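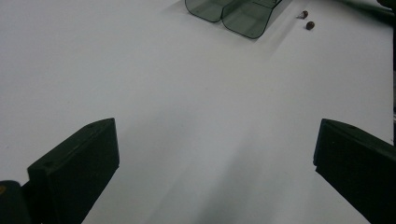

1/ 交易所关门，用户怎么把自己的币拿出来

先说清楚，我没有被骗，没有被盗，也没有梭哈。我只是有255枚Kunia放在一家叫Windix的小交易所里，放了很久，久到我换手机的时候都没想起来装它的App。然后它要关门了。下面是我拿回这些币的全过程，写得有点长，建议通勤时看。

2/ 通知邮件的标题叫《开启新的旅程》。我第一反应是又出联名卡了，差点直接归档。正文前四段在感谢社区，第五段感谢团队，第六段感谢“这个激动人心的行业”，第七段才提到平台将停止服务，请用户尽快提走资产。“尽快”两个字没有加粗，“旅程”加粗了。

3/ 截止日写在邮件最下面的灰色小字里：2026年8月26日。时区没写。我去问客服，客服说以公告为准。公告说以邮件为准。

4/ 有人会问，你为什么把币放在交易所，你没听过那句老话吗，私钥不在你手里云云。听过。我还转发过。转发的时候我的币就在Windix上躺着，吃它那个“灵活理财”，年化高得我妈都觉得不对劲。我妈连比特币和Q币都分不清，她的直觉比我做的功课管用。

5/ 好，登录。密码对，验证码对，然后弹出来一句“检测到您长期未使用，请重新完成身份认证”。身份证正反面，手持自拍，眨眼，张嘴，左右摇头。我当年开户的时候只填了一个邮箱。进门的时候门是敞开的，出门要验视网膜。

6/ 认证第一次没过，理由是“照片中文字不清晰”。我重拍，第二次没过，理由是“照片疑似经过处理”。第三次我原封不动交了第一次那张，过了。这里没有什么技巧可以分享，我就是累了。

7/ 进去之后先看余额。首页显示的总资产是折成美元的，还带一条绿色小曲线，往上走的。一个即将停业的平台，首页曲线还是绿的，这个前端同事我是佩服的。点进明细，255枚Kunia，其中一部分在“理财账户”，一部分在“现货账户”，还有零头在一个叫“奖励账户”的地方，我从来没见过这个账户。

8/ 理财账户的要先赎回。赎回按钮点下去，提示“赎回申请已排队”。灵活理财，灵活体现在存进去的时候。奖励账户的零头可以“一键划转”，点了三次，第三次跳到了一个邀请好友的页面，邀请好友可以瓜分奖池。都要关门了，还在拉人头，我愿称之为敬业。

9/ 排队的时候我去读用户协议。对，就是注册时打勾的那个。强烈建议各位在平台还活着的时候读一遍，死了再读心情会很不一样。里面有一条写着，用户存入的资产“由平台统一管理及运用”。“运用”这个词，我盯着看了好一会儿。

10/ 读懂这句话，后面的事就都好理解了。你在页面上看到的数字是平台欠你的账，链上那个地址里有没有对应的币，是另一件事。平台正常的时候，这两件事看上去是一件事。

11/ 当然Windix有储备证明。页面很漂亮，深蓝底，有个盾牌慢慢转。证明由一家叫Alipour的机构出具，点进去是一份PDF，落款时间是今年三月。三月到现在发生了什么，PDF不知道，我也不知道。

12/ 而且那份东西仔细看，只列资产，不列负债。好比你跟房东说，放心，我卡里有钱，给他看余额截图，截图之外欠了谁多少，不在本次展示范围内。Alipour自己在第二页也写得明明白白：本报告不构成审计，不对任何一方的偿付能力发表意见。人家很诚实，是我们没翻到第二页。

13/ 顺便科普一下，正经一点的储备证明应该能让你自己去查：平台把所有用户的余额做成一棵默克尔树，给你一段自己的路径，你能验证自己的数字算在总负债里，再拿总负债去和链上地址比。Windix的页面上有个“验证我的余额”按钮，灰色，鼠标放上去显示“即将推出”。
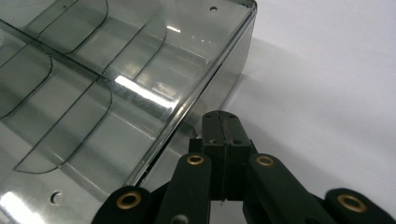

灰色透明的分格盒

14/ 继续。赎回到账了，比我预期的快，这点要夸。接下来是提币。提币页面让我选网络，下拉菜单里有几条链，其中一条叫“主网”，一条叫“主网（新）”。没有说明。选错的后果倒是写得很大：资产将永久丢失，平台概不负责。

15/ 这里是真心话，没有段子：选网络之前，先去看你要转入的钱包支持哪一条。先看收的，再看发的。很多人顺序是反的，在交易所挑一条手续费最低的，然后回钱包里找地址，找不到就拿一个长得像的贴上去。不同的链地址格式可以一模一样，页面不会拦你。

16/ 我用的钱包是Zindov，新装的。装它的时候它给我一串助记词，要我抄在纸上，然后随机考我其中几个词。我抄错了一个字母，考试没过，它给我放了一个很难过的小动画。说实话这是整个过程里唯一一个在意我死活的产品。

17/ 助记词别截图，别存备忘录，别发给自己的文件传输助手。这句话你们都会背，我知道，我也知道你们相册里现在就有一张。去删，顺手把“最近删除”也清了。云端备份要单独看一眼，它跟相册是两码事。删之前先确认纸上那份抄对了，别删完了来私信骂我。

18/ 回到提币页面。最低提币数量：200枚。我当时还挺得意，我有255枚，过线了。然后看到手续费：60枚。

19/ 我以为看错了，刷新，还是60枚。链上真实的矿工费我去浏览器查过，连一枚的零头都不到。所以这60枚里面，绝大部分是“旅程”的费用。

20/ 我本来是个谨慎的人，打算先转一小笔试试水，确认到账再转大头。这是所有教程都会教的，对吧。问题来了，最低200枚，我总共255枚。拿200枚去“试水”，剩下55枚就永远低于最低线，出不来了。等于这个平台用规则禁止你谨慎。

21/ 那只能一把全提。255减60，到手195枚。一次机会，两条长得一样的主网，一个我昨天才装的钱包。那一刻我理解了为什么有人选择把币放到天荒地老。

22/ 在按下确认之前，我去找客服问哪条是Zindov认的主网。机器人先接待我，让我从菜单里选问题类型，菜单里有“如何充值”“如何充值更多”“充值未到账”。提币在第二页。输入“转人工”，它说很高兴为您服务，然后重新给我看菜单。

23/ 最后还真等来了一个活人，署名Cillian Ní Chonaill。他的回答我原文翻译：“选没有‘新’字的那条。有‘新’字的那条我们没做完。”我看完对着屏幕坐了半天。一条没做完的链，在生产环境的下拉菜单里，旁边写着选错永久丢失。

24/ 但我得说，这位是整个Windix里给我信息密度最高的人。没有感谢社区，没有旅程。我问他60枚的手续费能不能减，他说不能，他自己提也要交。我问他提出来了吗，他说聊天窗口里不方便谈这个。

25/ 确认地址。我的习惯是核对前几位、后几位，再随便挑中间一段。只看头尾是不够的，有一种投毒就是专门生成头尾和你常用地址一样的假地址，先往你钱包转一点灰尘，等你下次从历史记录里复制。所以也别从历史记录里复制。去钱包的收款页面，老老实实点“复制”。

26/ 按下确认。邮箱验证码，短信验证码，谷歌验证器，再加一个“资金密码”。资金密码是什么时候设的？没有印象。点重置，提示重置后24小时内禁止提币。你看，安全措施是一层一层保护你的，主要保护你不要把钱拿走。

27/ 等满了那段时间，再来一遍，过了。状态变成“处理中”。处理中这三个字很有层次，可以是节点在广播，可以是风控在复核，也可以是财务在翻抽屉。区分方法很简单：看有没有交易哈希。有哈希，去区块浏览器查，那就真上路了。没有哈希，那就还在人家手里，页面上写什么都不算数。

28/ 我等了2天才看到哈希。这期间群里说法很多，有人说只处理大户，有人说只处理小户，有人说在群里骂得凶的优先。还有人私信我，说可以“加急通道代提”，只要先把助记词发过去核验。同志们，这种人是闻着味来的，每次有平台出事他们比律师先到。

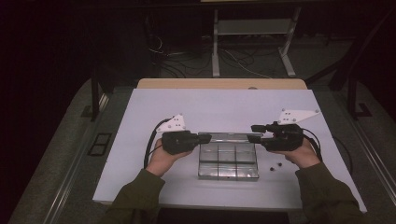
Mehrangiz Parsa回复说，她在最低提币线以下，余额连提交按钮都点不亮，客服让她“补充充值至200枚后再行提取”，她想问这个能不能信，充进去还能不能一起出来。

29/ 这个问题我单开一条答，问的人估计不止她一个。我的意见：别充。一个正在停止服务的平台让你往里打钱，理由再合理也先停手。它也许真的只是规则写得蠢，前端没改，客服照本念。可你没有办法从外面分辨是蠢还是坏，而你付出去的币两种情况下走的是同一条路。

30/ 能做的事有几样。余额页面、流水、客服对话全部截图，截图里要带得到账户名和时间。流水能导出就导出，导出按钮一般藏在网页版里，App里没有。然后发一封正式邮件，写明账户、币种、数量、要求按停业安排返还，别用聊天窗口，窗口一关什么都没了。

31/ 再去看公告里有没有提到债权登记或者清算方。Windix的公告目前没提，只说“剩余资产将按适用规则处理”，适用哪里的规则没写。用户协议里写了注册地，往那个方向查公开的公司登记信息，看它是不是已经在走程序。金额小的话，可能最后就是算了，这个我不骗你。

32/ 也有人在评论里劝大家私下拼单：几个不够线的人凑到一个账户里一起提，提出来再分。内部转账确实还开着，技术上走得通。但你想想，为了躲开一个不认识的公司，你把币交给一个不认识的网友。朋友之间自己掂量，陌生人就别拼了。

33/ 接着说我那笔。哈希有了，浏览器上确认数一格一格往上走，Zindov弹了个通知，到账195枚。小动画这回是高兴的。我也挺高兴，高兴完了看了一眼Kunia的价格，又放下了手机。

34/ 有朋友问，按现在的价，你折腾这几天值吗。换算成时薪肯定不值，我去楼下帮人遛狗都比这挣得多。我主要是咽不下“奖励账户”那口气。那点零头后来是怎么划出来的？退出登录，换成英文界面，再点，就好了。别问我原理。

35/ 给还有币在小平台上的人提个醒，趁它活蹦乱跳的时候去看一眼提币页面：最低多少，手续费多少，支持哪条链。这几个数字平时没人看，也最容易悄悄改。我翻了Windix的旧公告，手续费调整那次混在一条“系统优化升级”里，跟夜间模式一起上线的。

36/ 再做一次真的提币，小额，提到自己的钱包，从头走完。身份认证卡不卡，资金密码记不记得，验证器是不是绑在旧手机上，都会在这一趟里冒出来。在平台没事的时候冒出来，你顶多骂两句。

37/ 还有收益率。我那个“灵活理财”当时给的年化，比同类产品高出一大截，页面上的解释是“生态激励”。现在回头把收到的利息和60枚手续费放一起算了算，利息没够付手续费。我给他们打了很久的工，还倒贴了一顿散伙饭。

38/ 记账的朋友注意，平台关了以后历史流水就没了。以后不管是自己对账还是要给别人解释这笔币哪来的，都得靠现在导出来的那份文件。我导出来的CSV打开是乱码，换个编码就正常了，别急着删。日期列是UTC，别拿本地时间去对，我对了一晚上，每笔都差几个小时，还以为平台连这个都要抽成。

39/ 评论区有人要Windix的投诉邮箱，我发过去的那封退回来了，说收件箱已满。公告里还有一个商务合作邮箱，我用同样的内容发了一遍，标题写“合作”，很快就有人回。

40/ 回信问我方便什么时候开个电话会，想聊聊上币的事。还没想好怎么回，先睡了。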